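Accueil Articles Atelier Archives Contact

Atelier de manipulation : bilan de l'année et préparation de la rentrée

05/07/2023

L'atelier de manipulation robotique a tenu sa dernière séance de l'année. Il me revient, comme responsable pédagogique du groupe, d'en consigner le déroulement, ainsi que les décisions prises pour la session qui ouvrira en octobre. Les comptes rendus intermédiaires ont été publiés sur ce carnet au fil des semaines ; le présent texte les complète et, sur deux points, les corrige.

Le projet annuel avait pour objet la constitution d'un recueil de démonstrations de gestes domestiques, effectuées par les étudiants au moyen de pinces tenues à la main, puis l'entraînement d'une politique de commande à partir de ce recueil. Le choix du matériel portatif avait été arrêté dès la première réunion. Il permettait à chacun de travailler sans attendre la disponibilité du bras fixe, réservé une grande partie de la semaine aux travaux pratiques de deuxième année. Il imposait en contrepartie une discipline d'enregistrement que le groupe a mis un certain temps à acquérir.

Les participants ont été répartis en deux équipes, désignées par les noms de leurs dépôts de code respectifs. L'équipe Braker a pris en charge l'acquisition et le contrôle des séquences. L'équipe Craddock s'est vu confier l'apprentissage et l'évaluation. Cette répartition, commode sur le papier, a produit un décalage persistant : l'équipe Craddock recevait des données dont elle n'avait pas défini le format, et l'équipe Braker découvrait tardivement les motifs de rejet. Une réunion commune de mi-parcours a permis d'y remédier en partie. Je recommande qu'à la rentrée un membre de chaque équipe siège en permanence dans l'autre.

Le protocole d'acquisition comportait, pour chaque séquence, une position de départ, une prise, un déplacement et un retour à la position initiale. La pince devait rester ouverte pendant la phase d'approche et le repère carré fixé sur le bras devait demeurer visible. Les premières versions du document étaient trop longues ; les étudiants ne les lisaient pas jusqu'au bout, et les séquences s'en ressentaient. La version finale tient sur une page. Elle a été rédigée par l'équipe Braker sans intervention de ma part et sera reprise telle quelle.

Le recueil comprend à ce jour 850 séquences déposées. Après contrôle, 332 d'entre elles ont été écartées, principalement pour perte du repère, départ prématuré du geste ou étiquetage incomplet. Ce taux de rejet est élevé. Il tient pour une bonne part aux premières semaines, durant lesquelles le contrôle n'était effectué qu'après coup, parfois plusieurs jours après l'enregistrement. Dès que la vérification a été faite sur place, à la fin de chaque série, la qualité des dépôts s'est nettement améliorée.

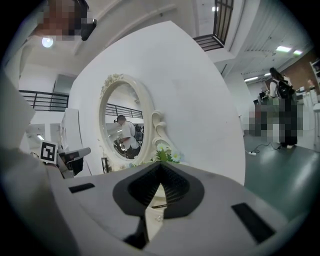

La question des lieux d'enregistrement a occupé une place plus importante que prévu dans nos échanges. Une politique entraînée sur des séquences recueillies devant un fond unique se comporte médiocrement dès que le fond change, et le groupe a souhaité diversifier les situations : distances, hauteurs de travail, éclairages, surfaces brillantes ou mates. Les reflets ont fait l'objet d'une discussion particulière. Certains étudiants proposaient d'exclure par principe toute séquence comportant un miroir ou un sol réfléchissant ; d'autres estimaient qu'un logement ordinaire en contient et qu'il serait artificiel de les bannir du recueil. La seconde position a été retenue, à la condition que la présence de surfaces réfléchissantes soit mentionnée dans la fiche de séquence. Je note que cette mention a été oubliée plus souvent qu'à son tour.

Sur le plan logiciel, la chaîne de traitement interne, baptisée Elen par la promotion précédente, a été conservée. Elle assure la synchronisation des flux, la détection du repère et l'export vers le format d'apprentissage. Son code avait été écrit dans l'urgence et sa documentation se limitait à quelques commentaires. Hywel Jarman, étudiant de dernière année, a entrepris d'en réécrire le module de synchronisation, travail ingrat qui n'apparaît dans aucune démonstration publique et sans lequel l'équipe Craddock n'aurait pas pu entraîner son second modèle. Qu'il en soit ici remercié. La réécriture du module d'export reste à faire - elle est proposée comme sujet de projet individuel pour l'année prochaine.

L'équipe Craddock a présenté deux modèles. Le premier, entraîné sur les séquences antérieures à la réunion de mi-parcours, parvenait à approcher l'objet mais refermait la pince trop tôt dans la plupart des essais. Le second, entraîné sur le recueil contrôlé, a donné des résultats plus réguliers sur les objets rigides. Les objets souples demeurent hors de portée, et il convient de le dire clairement aux nouveaux inscrits, dont les attentes sont souvent formées par des vidéos montées avec soin. Un rapport détaillé, accompagné des courbes d'apprentissage et du relevé des essais, est déposé dans l'espace partagé du groupe.

Deux rectifications s'imposent par rapport aux comptes rendus antérieurs. J'avais écrit que l'étalonnage des pinces serait vérifié au début de chaque séance. Dans les faits, il ne l'a été qu'après chaque démontage. L'écart n'a pas eu de conséquence mesurable sur les séquences conservées, mais la règle écrite et la pratique doivent coïncider, et c'est la règle qui sera appliquée. J'avais d'autre part attribué à l'équipe Braker l'outil de visualisation Skeltano, qui est en réalité une production commune des deux équipes. Les intéressés me l'ont signalé avec courtoisie et la page correspondante a été modifiée.

Quant aux conditions matérielles, le port prolongé du sac à dos et du casque a suscité des remarques fondées. Les séries longues fatiguent les épaules et la précision du geste s'en trouve diminuée. À compter d'octobre, une rotation sera instaurée entre manipulation, contrôle et annotation, et aucun étudiant n'enchaînera plus de 5 séries sans changer de poste. Le passage des câbles au sol sera revu avant chaque séance par le binôme de service, dont le nom figurera au cahier. Les réglages de sangles devront être faits avant le démarrage de l'enregistrement.

L'évaluation individuelle a porté sur le carnet de bord, la participation aux revues de séquences et une soutenance courte. Les carnets sont de qualité très inégale. Les meilleurs consignent les échecs avec autant de soin que les réussites et permettent de retrouver, des semaines plus tard, pourquoi telle série a été refaite. D'autres se réduisent à une liste d'horaires. Un modèle de page sera fourni à la rentrée, à titre indicatif.

Les inscriptions à la prochaine session sont ouvertes aux étudiants de toutes les filières. Aucune connaissance préalable en apprentissage automatique n'est exigée pour rejoindre l'équipe d'acquisition ; une pratique courante de Python est en revanche demandée pour l'équipe d'apprentissage. Les candidats adresseront une lettre de motivation d'une page, en indiquant l'équipe souhaitée et leurs disponibilités. Les étudiants déjà inscrits cette année conservent leur accès à l'espace partagé pendant l'été et sont priés d'y déposer leurs dernières fiches de séquence avant la réouverture de l'atelier.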